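Subject: Re: [cell-ops] Gripper not releasing at end of travel, board teardown cell

Tarık Uçar wrote:
> Can someone at Jemcombe write up what happened with the teardown
> cell? We have the same Valtier gripper at Judumstead and I would
> like to know before we start on the server boards whether it is the
> gripper, the controller or the program. Also, did it damage the
> board? I've heard two versions.

Tarık,

It was the program, with some help from the controller settings. The gripper has been on the bench and there is nothing wrong with it.

The cell was running the socket sequence on the scrap server boards. The arm comes in low over the memory slots, closes on whatever it has been told to pick up, lifts, and goes to the bin. On the run that failed it closed, reported a good grip, and then the lift timed out. The controller went to a protective stop with the fingers still down against the board. So far that is a normal fault and we see a few of them a month.

The trouble was in what came next. Our recovery routine opens the fingers first and then retracts straight up. Opening the fingers is fine over a flat tray. Over a populated board the fingers have things on both sides of them, and when the left one moved out it pushed against the slots. The force limit should have caught that, but the recovery routine was written for the old cell and sets its own limit at the top, which overrides the one in the main program. Ours is 3 newtons in the main program for close work. The recovery routine had 300, left over from when we were pulling power supplies. The board slid on the chassis floor until the operator hit the stop.

The operator had both hands clear and was standing outside the marked area. I still put it in as a safety report, as the arm moved with force after a fault when everyone in the room expected it to back off gently. If someone had been reaching in to steady the board it would have been a different message.

On damage: we have one cracked slot and a board that was going for scrap in any case. The version with the bent socket lever is wrong. I don't know where that started.

As for why the lift timed out in the first place, my best guess is stray packing film. The grip check only looks at finger position, and a fold of film between the fingers and the part can give you a position that looks right. You can see how close everything is at that point in the sequence, and there is a loose bit of film over the slots here too.

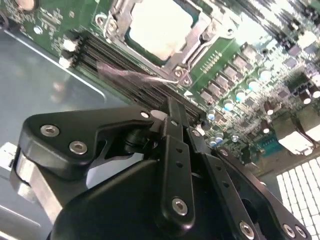
Tarık has since asked me off list whether a pre-check on the vision side would have stopped it, and his view is that clear film is exactly what their vision system misses, so he would sooner have an air knife ahead of the station and a person looking at each board as it goes in. He also thinks the recovery routine should never open the fingers without an operator confirming it.

I agree with the second part and we have done it. On the air knife I'm less sure. We tried one on the Akgül line and it moved the film from the board into the chassis, where it was harder to find. It may be better with a proper extraction hood, which we didn't have.

The glare is a separate problem. Under the current lights the top of the processor washes out almost to white and so does the far corner of the board, and a thin sheet of anything is hard to pick out there. I have asked for diffusers.

Changes made so far:

- Recovery routine no longer sets its own force limit. It reads the one in the main program.
- After a protective stop the arm holds position and waits for a key press before the fingers open.
- Retract speed after a fault is down to 2 mm a second for the first part of the lift.
- Loose film and ties are to be removed by hand before a board goes in the cell. It's on the start card now.

Still open:

- Grip check by motor current as well as position. Valtier support have the logs.
- Someone has to go through the other routines for leftover limits. I found one more in the tray change program, set at 2000, so I would expect others.

If you copied your recovery routine from ours, and I think you did, please look for the limit in the first block before you run anything. Leave the cell in manual until it has been changed. I can send the corrected file this afternoon if you tell me which controller version you're on.

Jemcombe cell maintenance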